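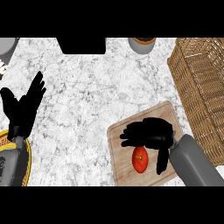
로봇공학개론 견학 수업 노트 (11월, Kakent 오픈데이)

수업 자료실에 올리는 정리본. 현장에서 급하게 받아적은 거라 문장이 짧음. 과제는 맨 끝에 있음.

1. 일정과 준비

오전 10시 Kakent 본관 로비 집합. 늦으면 안내팀이 먼저 출발하니 각자 올라와야 함. 총 60분. 앞부분은 시뮬레이션 시연, 그다음 손 하드웨어 설명, 나머지는 질의응답. 필기구 지참, 노트북은 가방에 넣어둘 것. 시연실 안 촬영은 금지, 복도는 가능.

사전에 읽을 것: 강의 교재 파지(grasping) 장, 지난주에 나눠준 좌표계 요약지. 요약지 잃어버린 사람은 자료실에서 다시 출력.

2. 시연 개요: 주방 조리대 과제

시뮬레이터 이름은 Notum. 대리석 조리대를 바로 위에서 내려다보는 시점. 로봇 팔 2개, 양쪽 다 다섯 손가락 검은색 핸드. 오른손은 도마 위 토마토 쪽, 왼손은 손가락을 벌린 채 조리대 위에 떠 있음. 둘 사이 조리대는 넓게 비어 있음.

주변 물체: 접시, 화분처럼 보이는 회색 용기, 큰 바구니 등. 담당자 말로는 이런 것들이 배경 장식이 아니고 전부 충돌 검사 대상이라고 함. 팔뚝이 바구니 벽 바로 아래쪽에 붙어 보이는 배치, 위에서만 보면 높이 차이를 알기 어려움. 시험에 나올 만한 포인트니 체크.

3. 단계별 정리 (담당자 설명 기준)

접근 (approach)
손목 자세를 먼저 맞추고 내려감. 내려가면서 자세를 바꾸면 손끝이 도마를 칠 수 있음. 손가락 네 개가 나란히, 엄지는 따로. 토마토가 네 손가락과 엄지 사이에 들어오는 배치가 되어야 다음으로 넘어감.

사전 파지 (pre-grasp)
물체에 닿기 직전 자세. 손을 얼마나 벌릴지가 관건. 너무 벌리면 옆 물체랑 간섭, 덜 벌리면 토마토를 밀어버림. 둥근 물체라 한 번 밀리면 굴러감. 질문 나왔던 부분: 토마토 꼭지 방향도 고려하느냐? 답은 "이번 과제에서는 안 한다". 형상은 타원체로 근사.

접촉과 힘 조절
한 손가락씩 닿는 시점이 다름. 먼저 닿은 손가락이 기다려줘야 함. 접촉력 상한을 걸어두고 넘으면 관절 목표값을 되돌림. 시뮬레이션의 토마토는 강체로 모델링했다고 함. 눌려도 안 찌그러짐. 실물로 옮길때 제일 많이 틀어지는 데가 여기라고.

들어올리기
수직으로 먼저, 옆으로는 나중에. 마찰계수 낮게 준 조건에서는 엄지 위치가 조금만 어긋나도 미끄러짐.

왼손의 역할
왼손은 독립 제어가 가능하지만 두 팔의 경로는 같이 계획함. 한쪽이 움직이는 동안 다른쪽 팔뚝도 장애물로 들어감. 양팔 과제가 한팔 과제 2개를 합친 것보다 어려운 이유. 밑줄.

4. 시점 문제

탑뷰의 장점: 평면상 위치가 바로 보임, 물체끼리 겹침 적음.
단점: 깊이. 손바닥과 물체 사이 간격이 안 보임. 팔뚝이 접시나 도마 일부를 가림.
보완 방법으로 언급된 것은 손목 카메라, 측면 카메라, 촉각 센서. Dostis는 손목 쪽 영상을 같이 쓰는 방식, Pitkänen은 촉각 위주라고 소개함. 둘의 성능 비교 수치는 안 알려줌.

5. 질의응답에서 적은 것

- 사람 손처럼 다섯 손가락이 꼭 필요한가? 토마토 하나 집는 데는 과하다고 인정. 대신 칼, 집게 같은 사람용 도구까지 가려면 필요하다는 입장.
- 학습 데이터는? 원격조종 기록에 시뮬레이션 변형을 섞음. 물체 위치, 조명, 무게를 바꿔가며 다시 돌림.
- 실패 판정은 어떻게? 떨어뜨림, 도마 밖으로 굴러감, 힘 상한 초과. 시간 초과도 실패 처리.
- 렌더링 품질이 중요한가? 제어만 볼 때는 별로, 영상 입력을 쓰면 중요. 대리석 무늬나 바구니 짜임 같은 질감이 인식에 영향을 준다고. 반사광도 마찬가지.
- 인턴 지원 관련 질문은 시간이 없어서 못 함. 학과 사무실로 문의.

6. 용어

자유도: 독립적으로 움직일 수 있는 축의 수. 손과 팔을 따로 세는지 꼭 확인.
sim-to-real: 시뮬레이션에서 만든 제어기를 실물로 옮기는 것.
간섭: 경로 중 팔이나 손이 다른 물체와 부딪히는 것. 교재에는 충돌로 나옴, 같은 뜻으로 써도 됌.
강체: 힘을 받아도 모양이 안 변한다고 가정한 물체.

7. 과제

보고서 2쪽. 표지 없음. 다음 내용을 포함할 것.
가. 위 배치에서 오른손의 접근 경로를 하나 제안하고 간섭이 걱정되는 물체를 표시. 손그림 가능, 스캔해서 첨부.
나. 토마토를 변형체로 바꾸면 제어에서 무엇이 달라지는지 서술.
다. 탑뷰만 쓸 때 잘못 판단할 수 있는 상황 하나를 골라 설명.

채점은 10점 만점. 그림에 좌표축 없으면 감점. 제출은 다음 수업 시작 전까지 자료실 과제함, 파일명에 학번 넣기. 견학 불참자는 이 노트와 교재만 보고 같은 과제 제출.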